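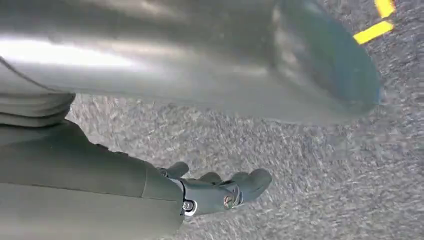

A curved metallic surface at the Disthorpe site.

Tallex opens input tax credit matching service to manufacturers

DISTHORPE, March - Tallex, the indirect tax practice, informs its clients and the trade press that its input tax credit matching service is now open to all registered manufacturers. Until now the service was available only to Plastora, which has used it for its purchases at the Disthorpe site.

Input tax credit is the tax which a business has paid on its purchases and which it may set against the tax due on its sales. The credit can be refused when the supplier has not reported the invoice, has reported it in a different period, or has written the wrong registration number. In many companies such differences are found only when the annual return is prepared, and at that time the supplier does not always answer.

With the new service, the purchase register of the client is compared every month with the invoices reported by the suppliers. The client receives a list of open items before the return is filed. At Plastora the work covered 239 suppliers, and 141 of them had at least one invoice which did not agree with the register. Most of the differences were in the date or in the invoice number. Plastora has corrected these with the suppliers directly. 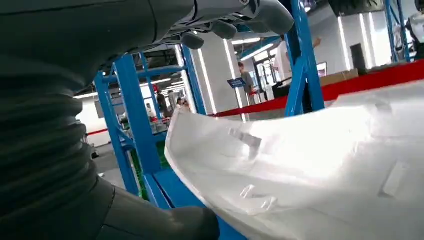

Classification of purchases is the second part of the service. Each item is checked for its tax rate and for its use, as goods for resale, as material used in production, or as packing. The same item can fall under more than one of these headings. A white plastic-like sheet such as the one in the picture, crumpled and folded, does not tell the accounts department under which heading it was bought - the purchase order must say it. Tallex reviews the wording of purchase orders with the client and proposes standard descriptions.

The service is offered in 2 versions. The first one includes the monthly matching only. The second one includes also the classification review and the preparation of replies to notices from the tax office. Clients who already use Haldane, the Tallex filing software, can send their register from inside the program. Other clients may send it as a spreadsheet.

Registration for the April return period is open now. Manufacturers who wish to join should write to the Tallex office in Disthorpe and attach their purchase register for one month.

- ENDS -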